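A Whole Town Learning to Sing in Harmony: Talking with Yolanda Bermúdez

12/03/2024

Yolanda Bermúdez is humming when she opens the door, and she keeps humming all the way to the kitchen, where she puts the kettle on and switches, without a pause, to the alto line of the same tune. "Sorry, sorry," she says. "We have this one on Thursday's list in my head and it won't leave. I dreamed the tenor part last night. I'm not even a tenor!"

For the past three years she has led the open choir in Ostport, a group with no auditions, no uniforms and, until recently, no sheet music at all. It began with 25 people who answered a handwritten note at the library. At the last harbor concert there were 200 singers on the steps, some of whom had joined the week before. I've been wanting to write about them ever since I heard that concert from the wrong side of the water and walked all the way around the basin to get closer.

So how do you get people who swear they can't sing to stand up and sing in four parts?

"You don't tell them it's four parts," she says, laughing. "You teach everybody the tune. Then you teach everybody the low line. Then you say, okay, pick whichever one feels comfortable, and off you go. By the time they notice they're doing harmony they've been doing it for ten minutes."

She grew up with music that worked this way. Her grandmother sang at the sink, her aunts joined in from wherever they were in the house, and the children filled in whatever was missing. "I thought every family did it. I went to a friend's house when I was seven and her mother was washing dishes in silence and I was worried for her. I asked if she was sick."

She did study music properly later on, and she's grateful for it, but she remembers those years as a time when singing got smaller. There was a right vowel and a wrong vowel. There was a teacher who stopped her in the middle of a phrase to ask whether she had meant to do that. She quit performing at 30 and took an office job with a shipping agent, and for a long while she sang only in the car.

What brought her back was a song called Daria, which anyone who has been to an Ostport rehearsal will already have stuck in their ears. It's a rowing song with a short, rocking chorus, and she learned it from Ginette Perrin, who had learned it from her mother. Ginette is now the choir's oldest member and sings in the front row of the basses, an octave above the men, with tremendous authority.

"Yolanda wanted to write it down," Ginette told me when I called her. "I said write it down if you like, but I'll sing it differently tomorrow. The verses depend on how tired you are. If you're rowing into the wind you don't want a long verse."

They did write it down in the end, in three versions, and the choir uses all of them. I asked Yolanda which one was correct and she looked at me with real delight. "That's what the new people ask! The one we're singing. That one's correct." 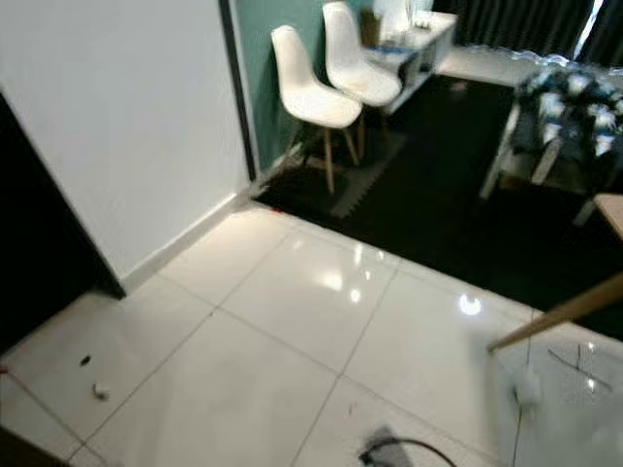 Her own favorite part of the evening is the first quarter of an hour, before anybody has sung a word. They sigh. They yawn on purpose, as widely as they can. They blow raspberries up and down like a motorboat, and there is always one person who gets the giggles and sets off the whole back row. "People come in with the day still on them," she says. "Shoulders up here, jaw like a nutcracker. I can hear it in the sound. So we make some silly noises and get it out of the way, and then the first real chord, oh, it's like somebody opened a window."

She teaches by ear, a line at a time. She sings, they sing it back, she sings it again with a hand in the air to show where it climbs. If a line goes wrong she never names the person, and she rarely names the mistake. She just sings it once more, a bit slower, and looks generally hopeful. It works astonishingly well. I sat in on one rehearsal meaning only to listen, and within half an hour I was an alto.

Are there people who really can't hold a tune?

"I've met very few. I've met lots of people who were told they couldn't. Usually they remember the day. They'll tell you what the teacher was wearing." What she does with them is simple. She sings a note, and if they answer with a different one, she moves to theirs. "Now we match. They feel what it's like, that buzz when two voices land in the same spot. Some of them have never felt it in their lives! Then we walk up one step together. You can't rush it, but it's lovely to be in the room."

One man spent his entire first winter singing a single low note under everything, whatever the key. She found him songs where that note fit. By spring he had two notes, and she wrote an ending around them.

There have been rough patches. The choir lost its old practice hall and had to move twice, and one November rehearsal took place in a stairwell with the lights on a timer, so that everyone kept having to wave their arms in the middle of a ballad. The acoustics, she says, were the best they've ever had. There was also a long argument about whether to take part in a regional contest, which got heated enough that a few people stopped coming for a time. They voted to skip it. Yolanda had privately wanted to go.

"I did! I'm competitive, I can't help it. I wanted to see their faces when we opened our mouths. But half the choir would have lain awake for a month, and they come to me so they can sleep."

They put the energy into a new set instead. It's called Grasarico, a made-up word that one of the sopranos' grandchildren used for any song he didn't know the name of, and it runs to five pieces joined by humming so that there's never a full stop. Two are rowing songs. One is a lullaby. One has a long, tricky solo by a baritone everybody knows only as Jacquet, who worked up to it by singing it at his dog. The last is a round that the audience can join, and she's determined they will.

"I don't like it when people clap politely and go home," she says. "I want them walking to the bus still singing the second part and being annoyed that their friend won't sing the first."

I asked what she'd say to somebody who would like to start a choir like this in their own town, and she was off before I'd finished the question, up from the table and digging through a drawer for a notebook. Start with rounds, she says. Start with songs in which the words repeat, so that people can look up from the page. Pitch everything lower than you think. Have tea, and have it in the middle of the evening so the shy ones have to talk to someone. Learn names. Sing the same song three weeks running even if you're sick of it yourself, for the sake of whoever missed the first two.

"And let it sound bad!" she adds, finding the notebook and waving it at me. "The first time we tried the lullaby it was terrible. It was like cows. We laughed so hard that we had to stop for tea early. Two weeks later Ginette was crying in the front row, and she doesn't cry, she'll tell you she had a cold."

Ginette did tell me she had a cold.

The notebook is full of tunes in Yolanda's own shorthand, little rising and falling lines with words squashed in underneath, and she turned the pages looking for one she wanted me to take home. She found it, sang it through, and then pointed at me with her pen until I sang it back.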